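The Clean Window

The brochure for the Lemport flats promised a view. I had been in mine for 8 months and had yet to see one.

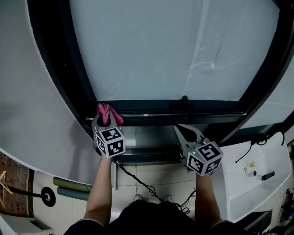 My sister's theory was that a view is always there and it's the glass that lets you down. She has theories about carpets too. She had mailed me a bottle of something called Pons, with a label that claimed to lift city grime in a single pass, and a note that said to start with the track, since dirt in the track only ends up back on the pane. I don't trust anything that claims a single pass. I have been on diets like that.

Still, it was January and I had the day off, so I did the track.

A window track holds more than you would think. I got out grit, half a moth, and a gray paste I chose not to study. The pink cloth went in clean and I rinsed it in the sink, and then it went in again. Down the hall the radio was explaining that the new tram to Laltevgate would open on schedule. It had been explaining this for six years.

Then the latch. I had never opened that window. The building manager told me when I moved in that it opened fine, in the voice he also used for the elevator.

After that there was only the glass. I sprayed it, wiped it, waited, and wiped it again. The streaks moved to the left. I wiped left and they came back. According to the label I should have been admiring the Bumside hills, which the brochure had put at a walk of 23 minutes, presumably for someone being chased.

I called my sister and told her it was still gray.

"Is it the glass or the weather?" she asked.

"How would I know?"

"Open it and look."

I said the latch was probably painted shut. She didn't say anything, and she is very good at that. So I put the phone on the floor and pushed, and the thing swung up as easily as a spoon.

Cold air came in. There was the parking lot, and a wall past it, and over the wall a strip of something darker than the sky. It could have been hills. It could have been the roof of the tram depot.

"Well?" said the phone.

"I'm not sure yet," I told her, and went to find my coat.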